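Grain Lines Should Be Printed on the Cloth

Home sewing patterns put all the responsibility for grain in one place. The pattern piece carries a long arrow, the instructions say to lay the arrow parallel to the selvage, and the cloth itself says nothing. I think this is the wrong division of work. The selvage of any fabric sold for garments should carry a printed scale, and so should the crossgrain at the cut end wherever a shop can manage it.

The case is mostly about error. An arrow on a trouser leg is long, and a small difference in measurement between its two ends is easy to catch. An arrow on a cuff or a pocket flap may be only 2 inches long. If one end is off by the width of a pencil line, the angle is already larger than anyone would accept on the leg. The sewist measures from arrow to selvage twice, gets the same number both times within the limits of a tape measure, and cuts a piece that is off grain. On a stable cotton it hardly matters. On a rayon challis it shows up as a cuff that twists after the second wash.

A printed scale would not fix the short arrow by itself. It would remove one of the two measurements, and it would give the sewist a reference that moves with the cloth. A tape measure lies on top of the fabric and stays straight when the fabric does not. Anyone who has tried to square up a length that was pulled crooked on the bolt knows the difference.

Two mills have gone part of the way. Bastos prints a tick on the selvage of its shirting at regular intervals, and Zernex does the same on its linen blends. Neither company numbers the ticks, and neither says in its product notes whether they are placed before or after finishing. That second point matters more. A tick placed before finishing records where the cloth was on the loom. A tick placed after finishing records where it is now, and a cutter needs to know which of these is on offer.

The usual objection is cost. I do not find it strong, as most mills already print color dots and a name on the selvage. The better objection is that a scale invites people to skip preshrinking. If the marks are treated as true inches, a sewist may trust them after a wash has made them something else. My answer is that the marks should be sold as divisions, with no unit attached. What the cutter needs is equal spacing, and a change in spacing after washing is useful information. On a 46-inch cotton I washed in July, the ticks had closed up unevenly along the length, and I recut my layout because of it.

Pattern companies would have to do some work as well. The Jadis coat pattern, which has 33 pieces counting linings and interfacings, draws its grain arrows at whatever length fits between the notches. Extending each arrow to the full length of the piece costs nothing but ink. Hellatside has done this on its newer skirts – the arrows run edge to edge, with a cross mark for the weft – and those pieces are noticeably faster to place. 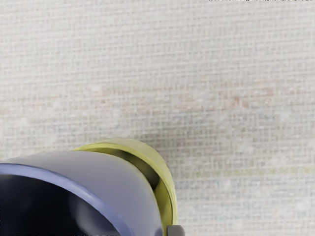
3,000 characters, 2 min read

Plain weaves with a visible grid are the exception to much of this. On an open, even cloth the threads can be followed by eye, and pulling one out gives a cutting line better than any printed mark. Twills, brushed surfaces and most knits offer no such help, and those are the fabrics on which I would want the scale first.

I would also keep the marks off the face of the cloth. A washout ink across the full width has been suggested in sewing groups, and I would not trust it under a hot iron. The selvage is cut away in most projects, so a permanent ink there does no harm. If a mill can only afford to mark one side, it should mark the same side on every bolt and say so on the label.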